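The old dish rack finally rusted through in October, and I replaced it with a black metal one, which took me far longer to choose than my last car. There are more than 400 dish racks for sale in this world. I read reviews of most of them. One man in Faltness had written 600 words about drainage and I agreed with nearly all of it.

What sold me was the dividers, a whole row of thin upright rods, so the plates stand up like files in a drawer instead of sliding into a heap at 2 in the morning and waking the house.

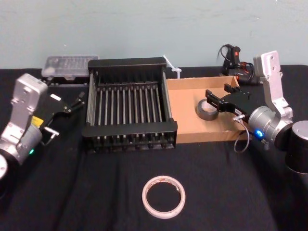
My sister-in-law Hauwa says a rack only encourages people to leave dishes in it, and that a towel did fine for her mother. She has a dishwasher, so I take this as theory.

Bowls are still a problem. They lean on each other like commuters and drip into the one behind. Mugs go wherever they want. I've started putting the big soup plates at the back – they were at the front until Wednesday, when one went over and took a saucer with it.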